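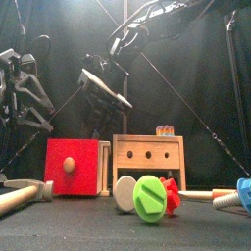
Red box with the round wooden knob, on the dark gray table cover.

Plurnby toy set — README

Plurnby is a small picture collection of wooden and plastic toys laid out on a covered tabletop. It goes with the Hondatell object list, and the names used there are used here too.

What is in it

The collection has 56 layouts. Most have a box or two, with smaller pieces set out nearby. The red box is filed under "boxes, knob front". Its front looks like felt, so wipe it with a dry cloth only. The blue nut is filed under "hardware, toy".

Wooden boxes are listed by their tops. The one with a pale cream top and a thin dark slot is "boxes, slotted".
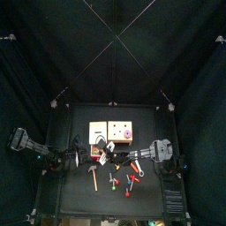

Toy tools get their own heading and are never listed with the boxes, even when they share a table with them. If a piece fits under two headings, use the first one in the list.

Known gaps

Layouts 9 and 12 have no object list yet. Lighting is low in many pictures — dark pieces can be hard to tell from the cover.

Version 2, 9 Nov 2023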